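Can a machine do the boring jobs yet?
General chat > Workshop and home

galvo_pete
We run a small fit-out shop and the boss is back from a trade day wanting to know if a two-arm setup could take over cable work on the Leitner controllers. Sorting leads, plugging them in, coiling the spares. We do 20 units on a good day. I say not yet. Cable jobs look like this: 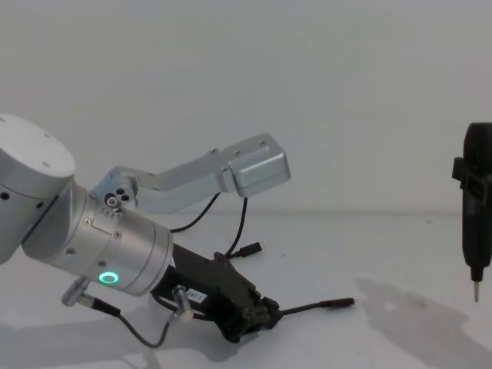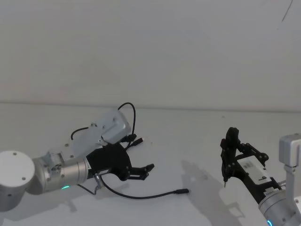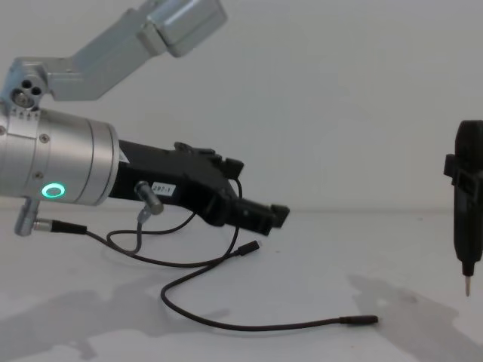
All three: two arms, white table, black cable with a plug on the end.

mulga_bill
Rigid parts, yes. Cable, no. A lead never sits the same way twice and the arm has to work out where the plug is pointing before it can do anything useful. My apprentice had it down in 20 minutes.

sparrowtail
Disagree. We've had a Prosta cell at Trinmont since October and it seats connectors all shift. The trick is a fixture that holds the plug at a known angle. Lying anywhere on a bench is the hard version of the job.

mulga_bill
So who loads the fixture?

sparrowtail
A person. One person for three cells though, and it used to be one each.

galvo_pete
That's the bit the boss won't like. He wants it to pick the lead up off the table.

kettle_on
What about at home? I'd pay good money for something that folded the washing and put the dishes away. I've got a Grotby robot vac and it gets stuck on the same rug about 6 times a week.

mulga_bill
Same problem as the cable. Washing is floppy and every load is a different pile. I'd give it around 5 years for towels, longer for fitted sheets.

sparrowtail
Towels can be done now if you're patient. Slow, but if it runs while you're at work, who cares?

kettle_on
I care if it drops one on the heater.

tinsnips
Back to the cables. In the third picture the leads cross over each other under the gripper. I wouldn't want to program for that. Pete, can you get the controllers supplied with shorter leads?

galvo_pete
Asked already — they charge extra for it. Might still be cheaper than an arm. I'll get a price on the short ones and a price on a fixture and put both in front of him.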